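Fonley Staff Trunk

The Fonley Staff Trunk is supplied by Stimport to residential camps, outdoor centres and field schools. It is intended for seasonal staff who live on site for several weeks and need one lockable place for clothing, bedding and personal papers.

The trunk fits beneath a standard bunk and may be stacked two high in winter storage. The lid lifts off completely for cleaning. Each trunk is delivered with two keys and a card holder for the staff member's name and cabin. 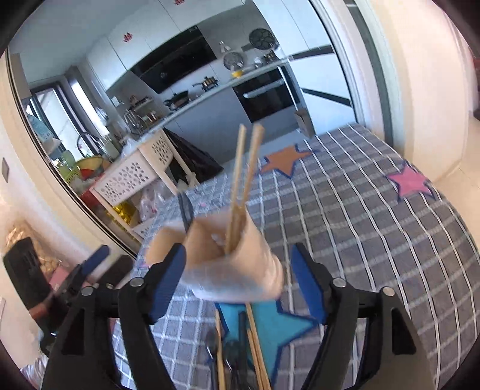 Replacement keys are ordered by quoting the number stamped inside the lid. Camps that hold a master key should keep a written record of its use -- a blank record sheet is enclosed with every order of 12 trunks or more.

Capacity: 192 litres
Weight when empty: 9 kg
Colours: dark green, grey
Lock: keyed, with fitting for a separate padlock
Guarantee: two seasons

The guarantee covers hinges, handles and locks. It does not cover damage caused by standing on the lid or by storage outdoors.

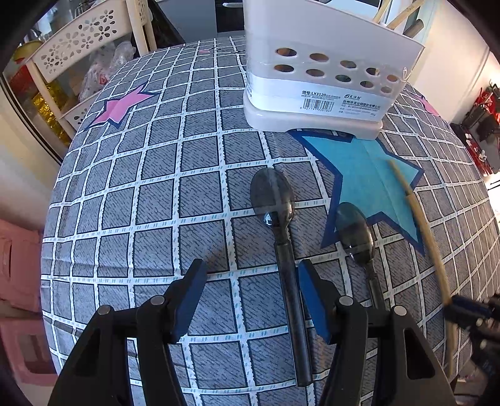 Ordering and delivery

Orders for the summer season should reach us before the end of April. Delivery is made to a single address, within 22 working days of written confirmation. Camps with no vehicle access to staff cabins should arrange their own transport from the gate.

Trunks from the earlier Irketti range can be returned for repair, but spare lids for that range are no longer made. Enquiries about repairs should be addressed to Embla Moen, and those about group orders to Cletus Wojcik, at the Skjelbred office.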